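Plosix 9 bimanual planner, reviewed on a folding cell
Review by Kam-wah Yu

Plosix is a motion planner and task sequencer for two-arm tabletop cells. Version 9 came out in March and is the first release to treat thin folded sheet as something other than a rigid mesh. We ran it for 18 working days at the Gumorthorpe workshop, with cardboard box blanks as the main test piece, and compared it with the MacAulay toolchain that had been doing the same job. Kwok-wai Chu did the integration and kept the logs. The opinions are mine.

Installation

The package arrives as one archive with a licence file and a folder of drivers. Ours needed the arm driver, the wrist camera driver and the fixed camera driver. The first two built cleanly. The third wanted an older version of a maths library than the one on the machine, and the installer did not say so; it built, started, and then gave poses that were mirrored left to right. Kwok-wai found the cause in the release notes, under a heading about documentation. Allow an afternoon.

Configuration is held in three text files: arms, sensors, cell. The cell file describes fixed geometry such as walls, rails and table height, and is easy to read. The arms file is not. Joint limits are in radians, speed limits are in degrees per second, and the file does not state either. Anyone moving over from MacAulay should check every line by hand.

Calibration

Hand-eye calibration is the best part of the product. You start the routine, the arms step through 17 poses each, and the solver prints the residual for each pose along with the ones it would drop. It does not drop them until told to. We recalibrated after every change of finger and never had to repeat a run. The arm-to-arm transform is solved in the same pass, where MacAulay treats it as a separate job with its own target.

Perception

The sheet model takes a flat outline with crease lines marked and tracks it as a set of hinged panels. Outlines can be imported from a drawing or traced over a still from the fixed camera. Tracing took less time than cleaning up the drawings we had.

On flat blanks the tracker is steady. Once two or more flaps are up it leans heavily on the wrist view, and its weak spots show. Inner flaps that pass behind other flaps are kept alive by prediction alone, with a confidence value that falls too slowly. A flap that has sprung back a little is still reported at its last known angle with high confidence, and the planner believes it. There is a decay setting. The default is far too generous for corrugated board and we cut it by half on the first day.

Pale backgrounds are handled well. The segmenter separated tan board from white fleece without tuning, including where the board cast a soft shadow. It did less well with the fingers in view. The self-filter masks them from the arm model, so foam fingers which deform under load spill past the mask, and the spill is sometimes merged into the nearest panel. A colour mask can be added in the sensors file. It should be offered in the setup tool. 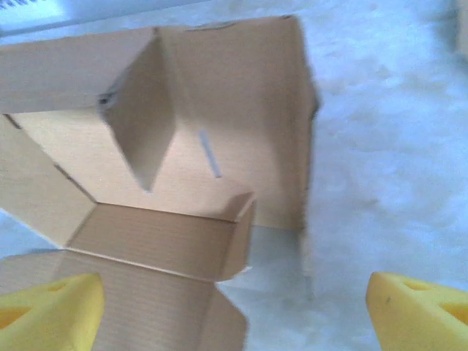
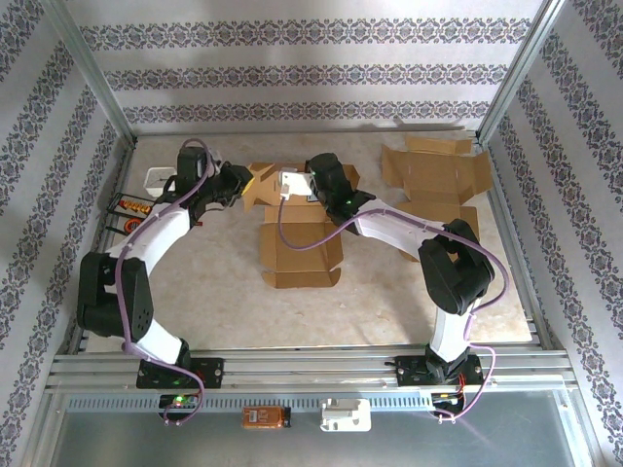

Top: wrist camera, box part folded between the foam fingers. Bottom: fixed camera, both arms reaching in over the flat blanks.

Planning

Version 9 plans both arms as a single system by default. In a small walled cell this matters a good deal, as the grippers spend much of their time close together over the middle of the table and planning one arm after the other gives the second arm very little room. Joint plans were smooth, and the minimum gap between arms was respected in every log we checked.

Cable handling is crude. You can attach a swept volume to each link to stand in for a cable, and the planner will avoid it, but there is no notion of slack and none of a loop that moves. We set the volumes large and accepted slower plans. MacAulay has nothing here at all, so this is still a step forward.

Contact is where most of the work went. A fold is described as a hinge, a start angle, an end angle and a push direction, and the planner chooses the contact point. It likes the middle of the free edge. On long flaps that is sensible. On short side tabs it brings the finger in at an angle that catches the neighbouring panel. You can pin the contact point for each panel, and we ended up doing so for every tab.

Replanning runs at a fixed rate, set in the cell file. When the tracker jumps, the plan jumps with it — there is a smoothing option, but it smooths the path and leaves the goal alone, so the arm moves gracefully to the wrong place. I would like a gate on goal changes. Plosix support told us one is planned and gave no month.

Tooling

The log viewer is plain and quick. It lines up both camera streams with joint states and the panel angles, and you can scrub through all of them together. Exports go to ordinary files that open in anything. We kept 200 logged sequences and the viewer opened the full set without complaint.

The sequence editor is poor. Steps cannot be copied between sequences, undo covers a single action, and renaming a panel breaks every step that refers to it without a warning. Kwok-wai stopped using it in the first week and wrote the sequence files in a text editor, where the format is tidy and well documented.

There is also a bridge to Irneditz for simulation. It carries the arms and the cell across correctly. Hinged panels come across as separate rigid pieces with no joints, so for folding work it is good for reach checks and little else.

Verdict

Buy it for the calibration and the two-arm planner, both of which are clearly ahead of MacAulay. Teams handling rigid parts can stop reading there. For folding, budget time for the confidence decay, the finger mask and the pinned contact points, and write your sequences by hand. We have kept the licence and moved the folding work over, with MacAulay left installed on the second machine until the goal gate ships.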